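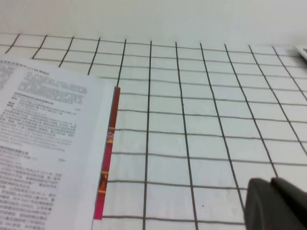 The booklet on the grid table, from the wrist camera, Saturday.

Home late and my tea has gone cold, but I want to get this down while I still have it straight in my head. The arm quit on us again. We had it set up for the page job, the one where it reaches over to an open booklet, takes the edge of a page and turns it, and I had such high hopes for this week after the new fingers went on. Well, it did 17 turns as sweet as you please, and then on the next one it came down too far and pressed. It kept on pressing, too, with the motor making that low growl I have come to dread, and I was out of my chair and leaning on the red button before I had really thought about it.

No harm done to anyone, thank goodness. My hands were nowhere near it. But the force limit should have stopped the thing long before I did, and it never made a peep.

Senad Janevski came over with his laptop and we went back through the log together, all 788 lines of it, with a bag of pretzels between us. He is so patient with these things – I would have thrown in the towel by line fifty. He found that the limit had gone back to the factory value when we loaded the Pravix update on the controller, and the height of the table was off by 3 millimeters on top of that. Either one by itself we might have gotten away with for weeks, which is the part that bothers me. I signed off on that update myself and I never thought to look at the limits afterward.

So we wrote it up as fault 121, put the old value back in, and taped a note to the controller that says CHECK FORCE LIMIT AFTER UPDATE in letters my grandmother could read from the street. Senad wants to call Trendberg about it first thing, and I told him I would measure the table again before anybody powers up the arm. I must remember to bring the good calipers from home. They are in the kitchen drawer, I think, under the takeout menus.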